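This folder holds the word list of the Plevbridge food bank, which we use for printing shelf labels in more than one language. The list has 1,431 entries. Each entry is one line, with the English word first.

## Files

- `words.csv` is the main list
- `short.csv` has the 112 words which are asked for most often
- `notes.md` explains spellings where we could not agree

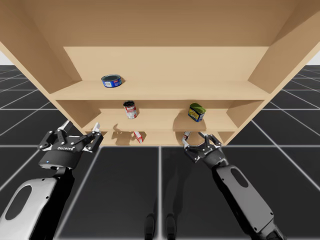 Please keep the columns in the same order, as the Stasine label program reads them by position. An empty cell is allowed, but a missing comma will move all the rest one place to the left.

## How to add a word

1. Search the list first, also for the plural.
2. Write the English word in small letters, except for names.
3. Put the group number, from 1 to 6. Tinned fish is group 4, also when it is sold in a jar. 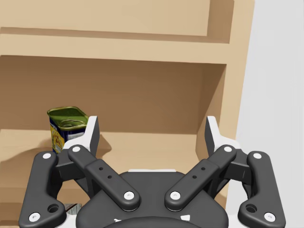 4. Run `check.py` and read the warnings before you send the file.

## Known problems

Words for beans are still mixed. The older lines came from the Jevalon list and use "haricot" for several kinds. We will correct them in June.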